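Cleaning a Shared Office Desk: Keyboard, Screens and Cables

A shared desk gets dirty faster than one used by a single person, and it collects things that belong on other desks. The order below works for a plain desk with a computer on it. Set aside the better part of an hour the first time.

Shut the computer down and turn the monitors off at the button. Unplug the keyboard, or switch it off if it is wireless. If there is a desk phone (ours are Mitel), lift it onto a chair with the handset on.
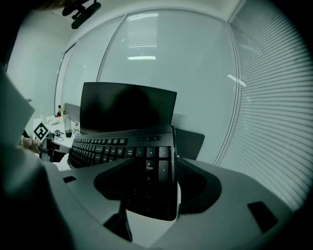

Keyboards hold most of the dirt. Turn yours over above a wastebasket and tap the back with your palm, then tilt it the other way and tap again. Go between the keys with a soft, dry brush. A full-size black keyboard with a numeric keypad has one more block of keys to do, and people tend to skip it. Brush around Num Lock and the tall + key, where crumbs lodge. Wipe the keycaps with a barely damp cloth. Don't spray anything onto the keys.

Screens come next, while they are still off. A dark screen shows dust and fingerprints well. Use a dry microfiber cloth first and plain water on the cloth if that isn't enough. Dust the backs and the stands too.

Now clear the top. Bottles and cups go to the kitchen. Move tissues to one corner. Coil each loose cable, tie it, and put it in a tray. We hang small parts on a Skondis board.
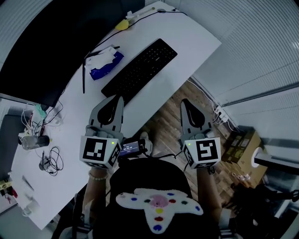 Remeo, June

Abilio Olmedo looks after the desks on our floor, and he wipes a white desktop in long strokes from the back edge to the front. Lift the keyboard instead of going around it. Pen marks usually come off with a little dish soap.

Finish at floor level. Check that the power strip is against the wall and that no cable crosses the place where a chair rolls. Flatten any empty cardboard boxes. Sweep a wooden floor before mopping it, and wring the mop out well.

Let the desk dry, put the keyboard back and plug everything in. We repeat the full job every 6 weeks and do the keyboards on Sunday evenings.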